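Wamby has pushed the 2.8 update to the Giraldo hatchback. Notes after one month with it, mostly on charging and cold behavior.

Preconditioning now starts on its own when a fast charger is set as the destination. The old software needed a manual toggle two menus down.

It begins 8 miles out by default. That is too late in December. Move it to the longest setting if the car has been parked outside overnight.

Peak rate is unchanged at 90 kW. What moved is the taper. The car holds peak longer before the first step down, and the second step is smaller.

The Trisenska stations still report a different rate than the dash. The dash reads power at the battery, the station reads power at the cable. Heater load accounts for most of the gap.
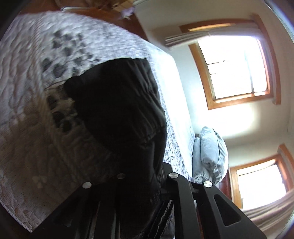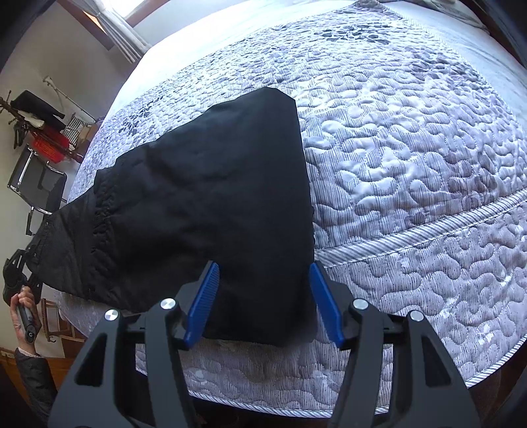 Cabin heat is the larger draw on short trips. The update adds a seat-only mode that leaves the blower off until the windshield sensor asks for it. I drive in a coat anyway, so the blower was mostly wasted on me. Something black and quilted, perhaps like the jacket or padded pants on the bed in the second photo, covers the shoulders and arms, and the seat element covers the rest. Set the seat to 2 and leave it there. Level 3 cycles on and off and draws more for no gain I could feel.

Regen is still limited on a cold pack. The dash now shows the limit as a gray band on the power bar. Useful on the first downhill of the morning.

Tires: the update resets the pressure baseline. Recalibrate before the first drive or the warning light comes on and stays on.

I also fitted the Skimance door seals at 3000 miles. Wind noise at highway speed is lower at the front doors, same as before at the rear. No change in consumption.

Open items: the charge port door still freezes shut, and the app still shows the previous session's end time until the car wakes up. Both reported to Wamby.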